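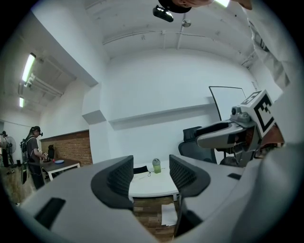
How to Clear a Shared Work Table Without Losing Anybody's Stuff

If you share a big room with other people, you already know how a table fills up. First it's a bottle, then a plate from lunch, then a cable that could belong to anyone, and before long there's nowhere to set down a notebook! I've been tidying the tables at Redside since last September, and this is the routine I've settled into. It takes me some 2 songs' worth of time per table, maybe a little more if I stop to chat (and I usually do).

1. Start with the floor. Pick up any papers under and beside the table and stack them on a chair. Don't read through them yet or you'll be there all afternoon.

2. Take dishes to the sink. Plates first, then cups. Bottles with lids can stay until the end, but stand them at the back where an elbow won't catch them.

3. Coil the cables. Make loops a bit wider than your hand, keep them loose, and lay each coil in a back corner next to whatever it plugs into. If you can't find its partner, it goes in the Mollness box by the door.

4. Wipe from the back edge toward you - a damp cloth is plenty for most tabletops.

5. Push the chairs in, and now go through those papers. Anything with a name on it goes to that person, and the rest waits in the tray for a week.

Do one table all the way through before you start on the next. I'm always tempted to hop around, and then I end up with three half-done tables and a cloth I can't find.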